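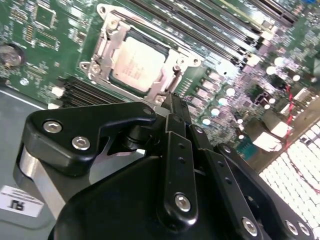
Floor Goossens thinks I ought to give up on the old letters altogether and buy a printed family history like a sensible person. She wrote as much under my last entry, very kindly, and added that her own aunt spent 2 winters on a single parish book and came out of it with one baptism and a stiff neck. Well, Floor, I laughed out loud, and then I went straight back to my letters, so you can see how much good it did!

11/09/2024

A slow, gray, lovely day. I had soup on by ten and the whole dining table covered in paper by eleven, and the cat was told twice that she could not sit on the Telitov branch of the family (she sat on it anyway). The trouble is still the same page. It has the year 1588 on it as clear as can be, and a name that I read as Balon on Monday-morning sort of eyes and as something else entirely once I've had my coffee. 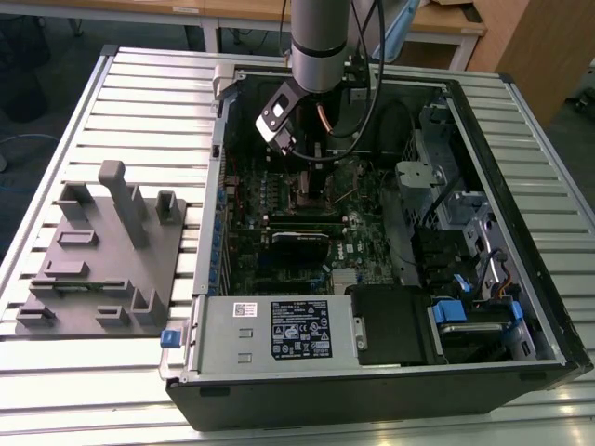 My great-grandmother's handwriting is the next worry, because she was the one who copied the page out, and she never met a vowel she couldn't squash. I do love her for it. She wrote small to save paper, then smaller still in the margins, and then turned the sheet and wrote across what she'd already written. Reading her means going at it the way you'd go at a computer tower laid on its side with its insides facing up, with everything on show and me none the wiser. I keep the magnifying glass in my apron pocket now. By lunch I had managed four lines, and I'm fairly sure of three of them.

The soup was too salty, so I put in another potato and ate it with the end of the rye loaf. Then I telephoned my sister, who remembers a cousin called Majumder by marriage and a quarrel over a clock, but not whose clock it was or who ended up with it.
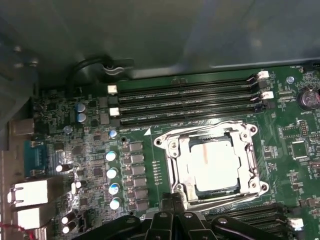
She promised to look in the blue trunk when she's home again in January, and I said I'd pay for the postage if there was anything worth sending. I have 100 blank cards ready for the names and I've filled in such a small stack of them, but the evenings are getting long and I like having something to come back to. Tomorrow I'll try the margins in better light. And I must remember potatoes.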